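LAUNDRY CORNER — PLEASE READ BEFORE YOUR NEXT LOAD

Quick one, I have to get the rest of this newsletter out before lunch.

The stacked washer-dryer in the small bedroom at Nollholm is up for everybody now. Sign-up sheet is on the inside of the bedroom door. Put your name AND your room, last month we had two Kadirs and a lot of confusion. Slots are 3 hours. If you run over, text Malsha Sikder, dont just leave a note on top of someone elses stuff.

Main thing this time — check the drum. Dark things especially. Socks, one leg of some leggings, a black T-shirt that came up to the office in a bag and is still there. Put your hand in and feel all the way round, then look in the fold of the rubber too. 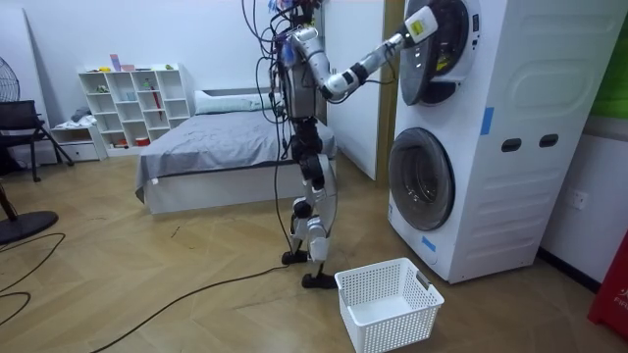
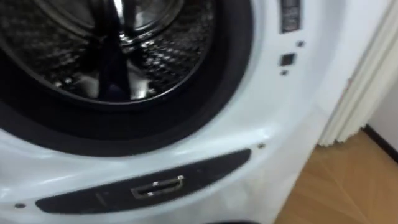

The stacked tower with its upper door open, then a dark piece of fabric in the drum.

Other bits:

Basket stays on the floor by the machines. It is for carrying, not for storing. Take it to your room, bring it back teh same day.

Leave doors open a crack after a wash. Lower one as well. It gets musty in there fast.

Wipe the black seal if you see fluff or hair on it. Cloths are in the hall closet, second shelf.

No shoes or bath mats. Berkay Bilgin has the address of the laundromat if you need a big machine, they open till late.

The black T-shirt, plus 13 odd socks, will be in the office until the end of the month. After that they go in the rag bag.

Questions to Malsha, room list changes to Kagiso Mokgethi.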